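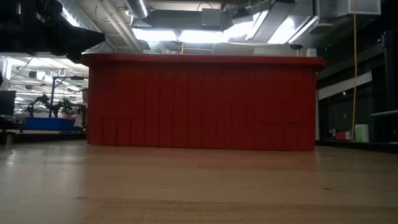
Lista de la Sección de Cine y Series - Ateneo Hireck

Inicio | Archivo | Hilos | Normas | Darse de baja

Asunto: Re: ¿Vemos entera la segunda de «Clistum»?

Yogesh Bajpai escribió:

> Propongo que el ciclo de otoño sea la segunda temporada de
> «Clistum», los 10 capítulos, en 4 sesiones. Es lo mejor que he
> visto en años y en Curnine la van a quitar en cualquier momento.
> Creo que una serie así se merece el mismo trato que le dimos a
> Ahuja. Podríamos empezar el 13 de septiembre.

Yogesh, no lo veo claro. La primera temporada me gustó, sobre todo los dos capítulos del faro, y aun así me sobraba la mitad. De la segunda he visto tres y me pasa lo de siempre con Curnine: cada episodio dura una hora larga y la historia avanza en los últimos diez minutos. ¿Eso lo vamos a arreglar poniéndolo en una sala?

Lo de que la van a quitar lo llevo oyendo desde abril. Si alguien tiene un enlace donde lo diga la plataforma, que lo mande. Yo he buscado y solo encuentro gente que cita a otra gente.

Y la comparación con Ahuja me parece generosa. De Ahuja pusimos cuatro películas completas, cada una con su principio y su final, y quien faltaba un martes podía volver al siguiente. Con una serie, el que se pierda la segunda sesión no vuelve - ya nos ocurrió con el policiaco danés, que acabamos viendo entre cinco.

Tampoco sé con qué permiso la proyectaríamos. Una cuenta doméstica no sirve para una sala de 100 butacas, y el último presupuesto que pedimos por un pase suelto fue de 200 euros. Multiplicad.

Propondría algo más modesto: el capítulo primero y el sexto, una sola tarde, con coloquio. Si después hay ganas de más, lo hablamos. Pero dudo que las haya.

Un saludo,
Kittipong Srisuk

Compartido 4 veces | 3 comentarios

marisol_b: El sexto sin el quinto no se entiende.

Tono: Yo sí volvería a lo del danés, la verdad.

Yogesh Bajpai: Has visto tres, Kittipong. Ve el cuarto y me cuentas.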